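31/05/2020

Turico Harbor Businesses Ask County to Set a Ferry Date Before the Season Is Gone

TURICO – Hi, all. I'm Thảo Hồ, and I run the Culine guesthouse and breakfast room at the top of the ferry road. I also got talked into writing our press releases this year, so if you've had stiff ones from us in the past, this one is going to sound a bit different.

Here's the news. The Turico Harbor Merchants have sent a letter to the county asking for a firm reopening date for the Dultura Island ferry. We'd like that date to be in early July. If it can't be July, we'd like to be told so now, while people still have time to decide whether to hire, whether to order, and whether to open their doors at all this summer.

For anybody reading this from farther away, Dultura is the island park you see on all our postcards. The only public way to get there is the county ferry, and the ferry has been tied up since the shutdown in March. The trails on the island are fine. The dock is fine (I walked down and looked at the mainland side myself, and the new decking is lovely!). What we don't have is a decision about the boat, and that decision has now been put off at 2 county meetings in a row.

I want to be fair about this. The people at the county have had an awful spring, same as everyone, and I wouldn't want their phone calls. We aren't asking them to run a packed boat. The ferry is licensed for 200 passengers, and our letter says we would be perfectly happy to see it go out half full, with masks on and the windows open, with tickets sold ahead so there's no crowd standing on the ramp. Hugo Prieto, who captained it for years before he opened his bike rental, wrote up a boarding plan and attached it to the letter. It even has a drawing of where the benches should go.

"Give me a date and I can work backward from it," Hugo told me when I asked him for something to put in here. "I can call my summer kids, I can get the bikes out of storage and check the brakes. Right now I've got families on the phone asking if they can ride on the island in July, and all I can say is maybe. They don't call back after maybe."

I know that feeling very well. In a regular year my rooms are spoken for by the time the lilacs are out, and nearly everyone who books is coming for the island. They take the morning boat over, they come back sunburned and hungry, and then they walk down the hill and spend money on chowder and sweatshirts and fudge. This spring I've mostly been writing refund emails. Some guests have been wonderful and moved their stay to next year. Others need the money back, and I don't blame them one bit, but it does leave a hole.

The letter went in with 886 signatures from residents, shop owners and seasonal workers. We had hoped for 1,000 and we're still collecting, so if you've been meaning to sign, please do. There's a clipboard on the porch at Culine and another one at the Quách bakery window, with a jar of clean pens and a jar for the used ones. If you'd prefer to stay home, call the guesthouse and I'll mail you a sheet.

What we're asking for comes down to a few things, and the full letter has them in more detail. We want an opening date, or a date by which there will be one. We want the passenger limit in writing, so that the inns and the boat aren't telling visitors different numbers. We'd like the late afternoon return trip kept on the schedule even if the early one has to go, because day visitors who have to leave the island at lunchtime won't make the drive in the first place. And we've asked for the seasonal parking permits on the ferry road to be extended into the fall for anyone who already paid. That last one came from the gift shops, and I think it's a very reasonable thing to want.
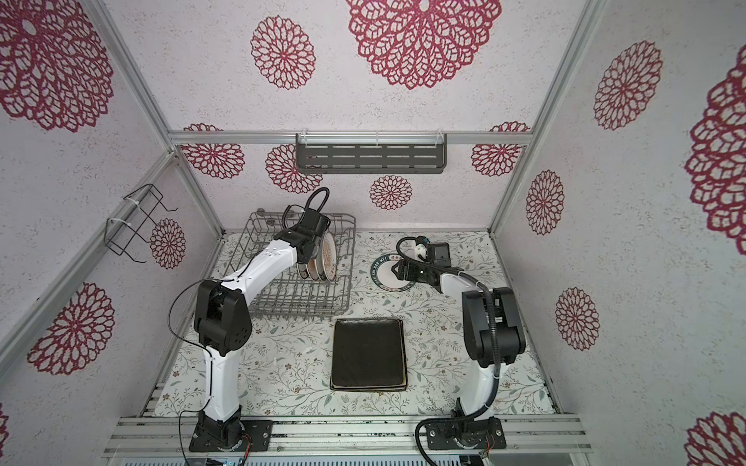 Two robot arms at work, one with its gripper on plates in a wire dish rack.

The county takes up the ferry again at its next meeting, which will be held by video. Comments can be sent in writing beforehand or made live, and I'd really encourage you to do one or the other, even if it's just a couple of lines. You don't have to own a business. If your kid usually works the snack counter on the island, or you simply like taking your mother over for a picnic, that counts too – and they ought to hear it. Please be kind when you write. We all have to see each other at the post office afterward.

Hugo and I are both happy to talk to reporters, by phone or outdoors on the harbor wall with plenty of space between us. He's better in the mornings and I'm better once the breakfast hours are done. Copies of the letter and the boarding plan are available from either of us.

The Turico Harbor Merchants is a group of inns, shops, eateries and rental outfits on and near the ferry road in Turico. Membership is open to any business in the harbor area, seasonal ones included.

Press contact: Thảo Hồ, Culine guesthouse, ferry road, Turico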